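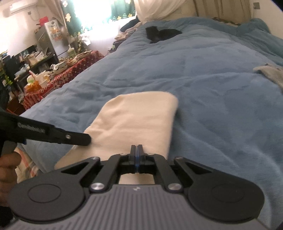 Folding on the bed: one cream cloth laid lengthwise on the duvet.

Folding flat linen on a bed

A bed gives a larger working area than most tables, but a plush duvet is soft and lets the lower layer creep. Pull the duvet tight before starting and push the pillow up to the headboard. Anything waiting to be folded goes to one side, dark garments away from pale cloths, as lint transfers easily.

Method for a cloth or small towel:

1. Lay it out flat and smooth from the middle towards the edges.
2. Fold in half lengthwise, matching corners before edges.
3. Fold lengthwise again if the shelf is narrow. Ours, a Sterko unit, takes a strip 13 cm wide.
4. Hold the far end still and bring the near end over. Press out the air with a flat hand — do not drag, or the layers will shift.
5. Turn the folded edge to the front when stacking.

Large pieces need two passes. A tablecloth of 246 by 114 cm should be folded in half twice along its length, then from each end to the centre. Printed cloths are best folded with the pattern inside.

Cloths must be fully dry. Damp cotton put away in December tends to smell by spring, and a second wash costs more time than another night on the airer.

Onach Household Notes, sheet 523. Revised December 29, 2018.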